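Zorumthorpe Builders' Club, minutes, January

Present: Ilona Deák (chair), Tibor Bárány, Enikő Bárány, Benedek Bíró, Aranka Medve (minutes, again).

1. Last month's minutes
Approved after Benedek asked that "sulked" be changed to "withdrew his entry."

2. Winter contest, theme "Guardians"
Nine entries so far, four of them from Tibor under different names. Ilona reminded everyone of the limit of 2 per builder. Tibor will tell his other selves.
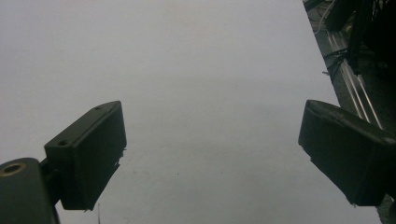 3. Part limit
Enikő proposed capping entries at 130 pieces. Benedek said his Hemarell uses 50 on the cape alone. It was suggested he look at the cape. Cap carried, four to one.

4. Custom parts
Long talk about whether painted masks count as custom. Agreed: paint is fine, cutting is not, and glue will be discussed when Tibor has calmed down. Lengyel stays in as entered, with the visible joint noted.
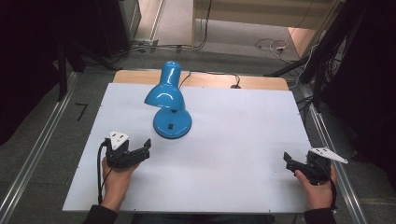
Benedek asked if the joint could be noted in smaller type. It could not.

5. Voting
Public poll, 30 points for first place. Voting for yourself is allowed but will be read out loud.

6. Any other business
Enikő's backstory for Skonden now has a sequel. Members may read it at home. Aranka to post the rules by the end of the month. Closed at 9:40 p.m.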